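Rornesbridge College Student Robotics Project
Support Log - Two-Arm Platform "Nepia"

Ticket 346
Subject: Right arm stops during floor pickup task
Status: Closed
Priority: Normal
Submitted by: Household Tasks team, second-year project group
Component: Arm control, right side; Misell motion package

Problem as reported

The team is preparing the room-tidying task for the end-of-term assessment. The task requires the robot to collect litter from a bedroom floor and place each piece in a wastebasket. The team reports that the right arm halts during its downward movement toward an item and displays the message "joint limit, wrist 2." The left arm is not affected. The fault does not occur on every attempt. Once it has occurred, the right arm will not accept commands until the control program is restarted.

The team first noted the fault in April, when the task was still being practiced on a bench. It was not reported at that time. Teams are reminded that a fault which clears on restart should still be entered in this log.

Initial questions from Support, with the team's replies

Has the arm been calibrated since it was last moved? Yes, both arms, using the standard sheet.

Has any file in the Misell package been edited? The approach height was lowered so that the gripper could reach flat items on the carpet. No other file was edited.

Does the fault depend on the item? The team believes it is more frequent with the paper bag than with the bottle, but has kept no record.

Support requested that the team keep a written record of each attempt from this point, including those that succeed.

Steps taken

1. Arm swapped in software. The left and right arm assignments were exchanged in the configuration file and the task was repeated. The fault remained with the right arm. The original assignments were restored.

2. Cable check. Both arm cables were disconnected, inspected at the connectors and seated again. No damage was found. The team was asked to leave enough slack for the wrist to turn fully and to keep the cable clear of the gripper fingers.

3. Room layout confirmed. Support asked the team to use one fixed layout for all further tests, so that results could be compared. The layout adopted has the wastebasket on the left, and the bottle, the red and white wrapper, the foil wrapper and the paper bag in a line along the carpet between the bed and the sofa, with the bag nearest the robot.

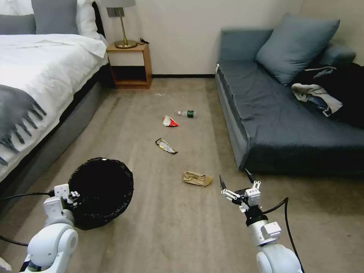

4. Approach height restored. The edited value was returned to the package default. Over 18 attempts with the default value, the right arm stopped 4 times. The change reduced the fault but did not remove it. The default height also proved too great for the foil wrapper, which the gripper passed over without contact.

5. Log files reviewed. In each of the recorded stops, the arm had been given a target on the far side of the paper bag and had attempted to reach it with the wrist turned inward. The planner selected this posture when the previous movement had ended close to the robot's base. The wrist then met its limit before the fingers reached the carpet.

6. Ready position changed. A new ready position was written for both arms, with the grippers held open over the carpet and directed toward the items. The arms return to this position before each pickup. The pause at the ready position was set to 500 milliseconds so that the planner receives a settled reading from the joints.

7. Lower approach height applied again. With the new ready position in place, the team's edited height was put back. The wrist limit message did not return during the test session, and the foil wrapper was gripped.

Finding

The fault was caused by the starting posture of the right arm and was made more frequent by the lowered approach height. There is no fault in the arm itself. The order for a replacement wrist unit from Kikby, which the team had drafted before opening this ticket, has been withdrawn.

The restart problem is a separate matter. The Misell package holds the arm in a stopped state after a limit message by design, and it can be cleared from the operator panel with the "release and home" command. A full restart is not required. The team was not aware of this command - the printed guide supplied to second-year groups does not mention it, and the guide will be corrected.

Instructions to the team

Keep the new ready position file with the project files and record its version in the assessment report.

Do not lower the approach height further without a supervisor present.

Run the complete task in the fixed layout before altering the position of any item.

Submit the attempt record with the final report. Handwritten sheets are acceptable if they are legible.
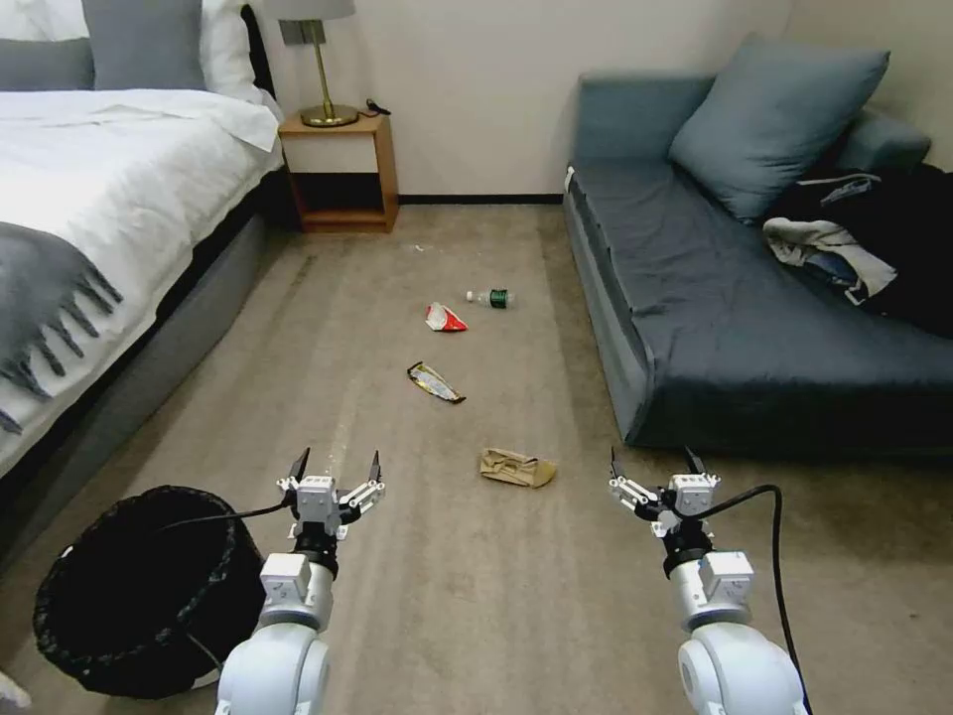
Entry prepared by Nivaldo Peixoto, Technical Support, Student Robotics Project
Closed 2026-06-21

Note added at closing

The team has asked whether the ready position may be shared with the other groups using Nepia. Support has no objection. The file is suited to floor tasks only. Groups working at table height should continue to use the standard position, as the new one places the grippers too low to clear a table edge.

A request to increase arm speed was also received under this ticket. It has not been considered here and should be submitted separately, with the supervisor's approval attached.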